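# The second life of the beige-hearted box

2/14/23

There is a point in every old office computer's life when it stops being equipment and becomes something to rest a plant on. Mine had held up a fern for seven years before I decided, against the advice of everyone who has seen me use a screwdriver, to find out what was inside.

Lay the tower on its side, take off the panel and the first surprise is how much of it is plain sheet metal. The power supply hogs the bottom like a suitcase in a shared cupboard. The processor, which did all the thinking, is small enough to lose down a sofa, and once the lever is up and it has been lifted out, the socket left behind is best not breathed on. 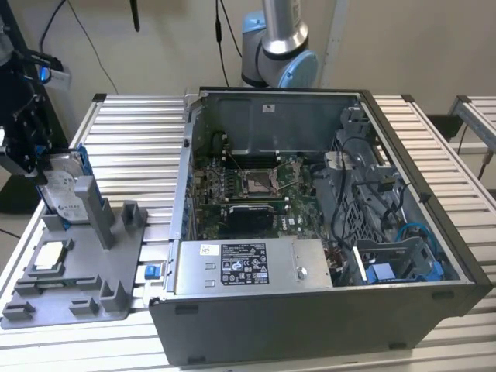
Efua Issahaku thinks I am too soft on these machines, and that anyone who has bled on a drive cage should be allowed to send the lot to the tip. She may have a point about the cage.

Still, I like the blue bits. Somebody at a drawing board once decided that the parts you are meant to touch should be blue, and stuck to it - a latch here, a drive carrier there. It is the nearest thing to good manners I have met in a computer.
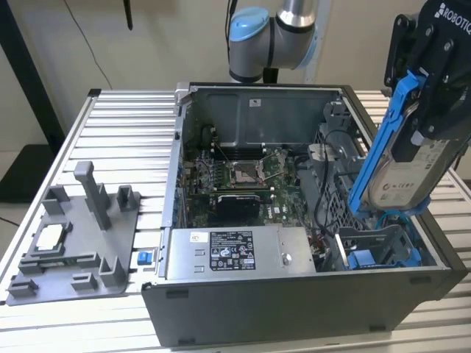

The hard disk is the part people fret over, as it holds the tax returns and the unfinished novel. Mine held four copies of the same CV. Take it out before the box goes anywhere, and put it in a drawer you will remember.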